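# About Keltetti

Keltetti supplies play-kitchen sets to nurseries, childminders and infant schools. We are based in Fovcombe, in a single-storey unit with a packing room, a store and a small office. Pichit Chuensuk started the firm in January with one product, a set of toy eggs, and he still decides what goes into each set. Nantana Onsri runs the store and deals with orders, returns and spare parts.

## What we supply

The main line is the Doseton egg set. It consists of toy eggs, a clear tray with moulded cups, a grey bowl and light blue cutlery. Schools use it for sorting, for passing and fetching games, and for role play in the home corner. Settings that already have a play kitchen usually order the eggs and tray alone and add the bowl later. 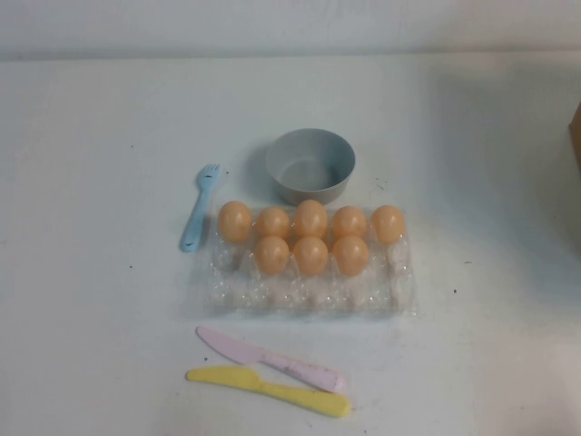

All parts are sold singly as well as in sets. The spares list has 14 lines, and any of them can be ordered without buying a full set. Trays are the part most often replaced. The plastic is thin and creases with handling, and children tend to press on it when putting an egg back. A creased tray can stay in use as long as the cups hold their shape. Split trays should be taken out of the box.

## How sets are checked

Returned and loan sets are laid out on a white table before they go back into stock. A plain surface makes small parts easier to find and shows up marks. The order of work is fixed:

- Eggs are taken out of the tray and looked over for cracks along the join.
- One egg at a time goes into the bowl, then back to a cup.
- Cutlery is checked at the neck and the handle end. Surface marks are accepted and sharp edges are not.
- The tray is checked last, once the eggs have been counted.

Loan sets go out in batches of 4 to a setting. The store holds 600 eggs for the loan scheme, kept apart from new stock and entered in a separate book.

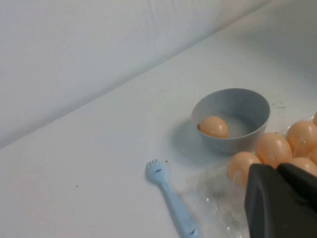

**Can the eggs be used in water play?**

Plain water is fine for the eggs, the bowl and the cutlery. Dry them fully before they go back in the tray, as water collects in the cups.

## Cleaning and storage

Wash the hard parts by hand in warm water with ordinary washing-up liquid. Do not put the tray in a dishwasher; it loses its shape. Store the tray flat with nothing on top of it. Eggs can be kept in the tray or in a cloth bag, and the bag takes less room on a shelf.

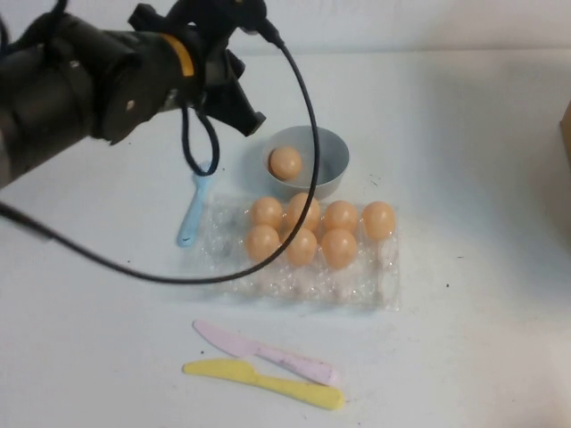 ## Orders and returns

Orders are packed at Fovcombe and sent through Sangkhawat, the carrier we have used from the start. Please quote the set name on any return and list the parts enclosed. Incomplete sets are accepted, and the missing parts are charged at the spares price.

Page last revised March 2021.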